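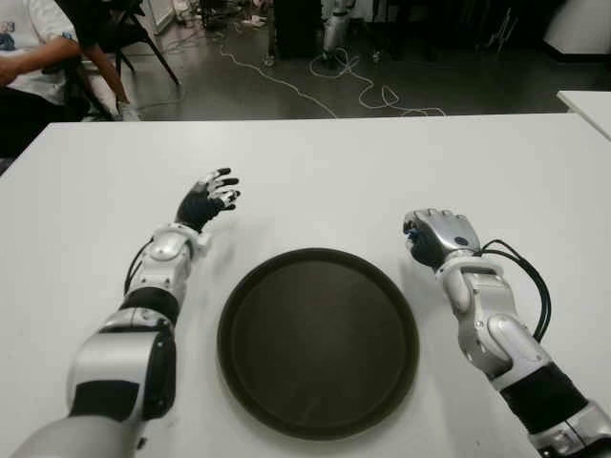 摩托车链条的松紧，到底该怎么调

网上教人调链条的文章不少，大多数让你“用手指按一按，觉得差不多就行”。我对“差不多”三个字一向没什么好感。去年二月我在场地练习日上见过一辆车，车主按的就是这个办法，出弯一给油链条就跳齿。他事后还坚持说手感是对的。

下面写的是我自己的做法，适用于后轮两侧带调节螺栓的普通链条传动车。单摇臂、偏心轮调节的车步骤不一样，别硬套。

先说要准备的东西：后轮轴套筒、两把调节螺栓用的扳手、一把钢尺、一把扭力扳手。市面上卖的激光对中器我用过两种，一种自己就没校准，另一种夹在链轮上会晃。钱留着买链条吧。

第一步，查手册。不是查论坛，也不是问隔壁车位的人。手册里会写明松弛量的范围，还会写清楚测的时候车是架起来还是靠边撑放着。这两种状态读数可以差很多，偏偏很多教程提都不提。如果你换过后减震或者改过车高，手册的数字只能当起点，第六步会讲怎么复核。

第二步，找最紧的那一点。挂空挡，关掉发动机，用手慢慢转后轮，每转一段就在下链条中间量一次。旧链条拉长得不均匀，有紧有松，要以最紧处为准。有人喜欢让发动机带着后轮转，说这样快。快是快，手指夹进链轮也快。

第三步，量。钢尺竖着贴在下链条旁边，往下压到底读一个数，往上推到顶再读一个数，相减就是松弛量。读数时眼睛要跟链条平齐。我常用同一个销轴的中心做参照，省得一会儿看上沿一会儿看下沿。

第四步，松轴螺母，调螺栓。轴螺母松到后轮能移动就够了，不必拧下来。左右两边每次转同样的角度，一次四分之一圈，调完再量。摇臂上的刻度能看，但别太信。我那辆车左右刻度差了将近一格，照刻度对齐，后轮反而是歪的。比较靠得住的办法是量摇臂转轴中心到后轴中心的距离，两边各量一次，一致了再往下走。

第五步，上紧。先把后轮往前顶住，让轴贴紧调节块，再按手册的扭矩拧轴螺母。拧完一定要重新量一遍松弛量，因为上紧的过程常常会把链条再带紧一点。我见过的返工有一半出在这里。带开口销的，换新的，旧销子掰直了再用这种事就别省了。

第六步，复核。请个人坐上车，把后减震压下去，直到前链轮、摇臂转轴、后轴三点接近一条线，这是链条最紧的位置。此时下链条仍应有一点活动余量。要是已经绷直，不管前面量出来多漂亮，都得放松重来。太紧的链条伤的是变速箱输出轴轴承，换那个可比换链条贵多了。

常有人问的几件事

多久调一次？各家说法不一。Pletodow论坛上有个流传很广的帖子，说每跑193公里必须调一次，我翻到底也没看到这个数字从哪来的。我的习惯是练习日前量一次，结束后再量一次，不超范围就不动它。频繁松紧轴螺母本身也没什么好处。

松一点好还是紧一点好？拿不准就靠近范围里松的那一头，但不要超出去。

要不要先清洗上油再量？要。干涩的链节会卡住，量出来偏紧。至于Cillelano那种宣称能“恢复链条长度”的喷剂，销轴磨掉的金属喷不回来，看看说明书就知道它自己也没敢写怎么恢复。

什么时候该换而不是调？在后链轮最靠后的位置捏住链条往外拉，能露出半个齿就换，前后链轮一起换。Mebrat Nigatu在Sundimmont赛道管检车，他的标准更严，调节块快到底的车直接不让上场。我起初觉得他小题大做，后来自己拆过一条磨到那个程度的链条，滚子有5个能用手晃动，就没再跟他争。

调完先在平地上低速骑一小段，听有没有规律的咔嗒声，再停下来摸一下轴螺母有没有松动。有异响就回到第二步重新找紧点。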